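The Night I Learned to Polka in a Feed Store

The sign at the edge of Grellside still says Feed & Seed, and if you drive past at noon you would never guess what goes on inside after supper. I drove past twice. Then somebody propped the side door open, an accordion came rolling out across the gravel, and I parked so badly that I had to go back and do it again.

Inside, forty feet of old maple floor and a crowd already in motion! Teenagers in sneakers, a man in a bolo tie, two sisters in matching green skirts, a mother going around with a baby strapped to her chest. All of them were doing the Grellside hop, a sort of lopsided polka with an extra beat tucked in where you least expect it. (I found that beat with my left foot, on top of someone else's right one.)

Colleen Zacharias has been teaching here for 20 years. She is small and quick and wears a headset microphone she doesn't need.

"You're counting," she told me, before I'd told her anything. "I can see your lips. Quit counting and listen to the bass."

She grew up six miles out, on the Druren road, where her grandparents rolled back the rug every Saturday and pushed the piano against the stove. The hop came from those kitchens. Steps were small because the rooms were small, and you can still see it in the older dancers, who turn in a space no bigger than a card table and never bump a soul. When the feed store closed, Colleen and her brothers rented it for one winter. They took out the shelving, sanded the floor by hand and found a layer of oat dust under everything. She still has the lease from that first December pinned up by the coat hooks.

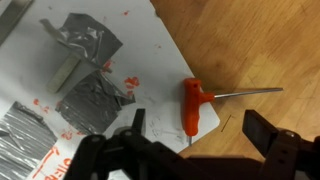
The lesson runs an hour and starts with walking. Just walking, in a big circle, while the band noodles along. Then the walk gets a bounce, the bounce gets a little drag on the back foot, and without any announcement you are doing half the dance. I love this way of teaching. I have taken classes in salsa, in tap, in a very serious kind of tango where I was asked to think about my ribs, and I have never had so much fun being so bad at something.

Partners change every few minutes. I danced with a retired mail carrier who steered me like a shopping cart, and with a girl of maybe eleven who said "other left" in the kindest voice imaginable. Then came Guido Cirillo, who plays accordion for the first half and dances for the second, and who explained the extra beat in a way that finally got through to me. "It's a hiccup," he said. "You don't plan a hiccup." We went around the floor three times on that advice and I shrieked the whole way.

Guido arrived in town for a summer job at the Usora cannery and came to the dance hall on his second night, homesick and hungry. There was pie. He stayed. He now writes most of the band's new tunes, and he has a notebook of old ones collected from people's aunts, hummed over the phone or tapped out on a table. One of them, the Shokri waltz, had not been played in public since the flood year. He brought it back last spring, and a woman in her eighties stood up from the bench, took off her cardigan and led.

Grellside has 684 people in it. On a good night in summer, with the doors open and couples spilling out onto the loading dock, it feels as though all of them are dancing. The hop weekend is bigger still. Last year it drew 1000 visitors, who slept in tents and barns and the school gym, and the band played until the milk trucks started coming through.

If you go, wear shoes with smooth soles. Rubber grips the maple and your knees will complain. Bring water, a spare shirt and a few dollars for the pie table, where the rhubarb disappears first. Beginners start at seven, the band takes over at eight, and you don't need a partner, a skirt or any idea what you're doing.

I stayed until the last waltz and then one more, since Guido wouldn't put the accordion down. My calves were trembling. Colleen came past with a push broom, looked at my feet and nodded.

"Better," she said. "Come back next week and we'll show you how to turn."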